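Drevach Linen Share
Progress report to the Wekley Fund
9 September 2018
Prepared by Merike Paju

Dear Ülle Butkienė,

Thank you again for the second half of the grant, which reached us in July and went straight to work! This report covers the towel side of the project. The bed linen side is moving more slowly and gets its own paragraph further down.

When we applied, we told you that towels came to us in every state, from nearly new to threadbare, and that they went out again in trash bags. Families got what was on top of the pile. We wanted every household moving into a Drevach apartment to get a proper set, clean, sorted and in something they could put on a shelf and keep using. I'm very happy to say we are doing that now. So far 193 households have received a towel set, against the 200 we promised you by the end of the grant period, and we expect to pass that number comfortably (there is already a list for next month).

The biggest change has been the bins. We tried cardboard boxes first and they looked tired before they left the building. The canvas ones from Maltum cost more, but they fold flat for storage, they survive the stairs, and people love them. One mother wrote to us that hers now holds her son's pajamas. We buy them in cream only, so that any bin matches any other if a family needs a second one later.

Packing took us longer to get right than I would like to admit. Folded flat, the towels slid around and the small ones disappeared to the bottom. Rolling solved it. A large household gets two bins, packed side by side on the same table so the colors can be shared out between them and nobody ends up with all the worn ones. The bulkier towels go in toward the back and the softer rolls get pressed down in front.
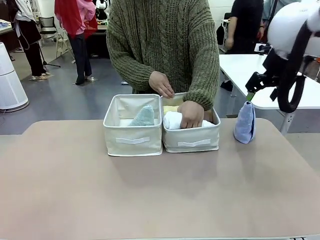
We have also stopped sorting by color, which used to eat up whole mornings. Mixed colors turned out to be what families prefer, particularly those with several children, where each child picks one and sticks to it. The only thing we still sort for is wear. Anything thin or frayed goes to the Vanags animal shelter, and they are always glad of it.

A full set now takes 8 minutes to pack, from bare table to finished bins. Before the grant it was closer to 30, much of it spent hunting for a second bath towel. The new shelving deserves most of the credit. Bath towels are at waist height, hand towels above, and washcloths in the drawers underneath, and it is such a pleasure to work there now.

Bed linen is behind schedule. We have plenty of sheets, but the sizes are often missing from the labels and each one has to be opened out and measured. We would like to move the unspent part of the printing budget to a second measuring table, and I'd be grateful for your approval on that before we order.

Still to come this fall: a reorder of bins, a short care card for each set (washing temperature, mainly), and repairs to the dryer vent. Receipts for the shelving and the first bin order are attached, and the one for the drawer units will follow as soon as the supplier sends a corrected copy.

With warm thanks,
Merike Paju
Drevach Linen Share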